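3.2 Pre-sale uptake at Munro and Gralarow

We looked at two resort-base condo projects, Munro and Gralarow, both selling off the plan. Contract records came from the selling agents, cut-off June 16, 2019. Anything signed after that isn't in here. Deposits without a signed contract were dropped, which hurts Gralarow more then Munro as its agent took a lot of holding deposits early on.

Munro has 80 units in one building. Gralarow is bigger, staged, and only the first stage was on the market. So the raw shares don't compare well and we use weeks to contract instead.
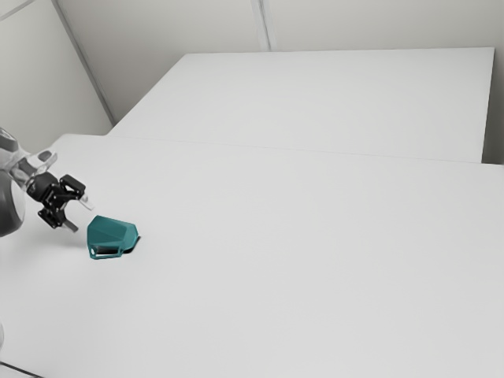

Price per square metre explains some of it. Not much. Distance to the lift matters more, and buyers seem to treat a short walk and a shuttle ride as very different things even when the travel time is the same. Amegashie found this for lakeside units too. Lock-off layouts went first at both sites, studios last. Ground floor units with ski storage did better than we expected, see the note on parking in section 4.

Survey of buyers: 1152 letters sent, replies roughly 100. Low, and skewed to owners who live in the province. Overseas buyers hardly answered at all. Endale re-coded the open answers by hand, and where the two of us disagreed the answer was left out. 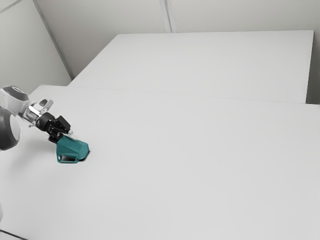 Figure 2. Work area, two views.

Rental pool terms are the other big one. Munro's was optional, Gralarow's compulsory for the first stage. Several buyers said they'd walked away from Gralarow over it, though we only hear from people who bought something in the end, so the real effect is probaly larger. Bromus, the manager at both, wouldn't release its fee schedule. We fall back on the published disclosure statements, which leave out cleaning and the winter surcharge. Resales not covered, too few so far.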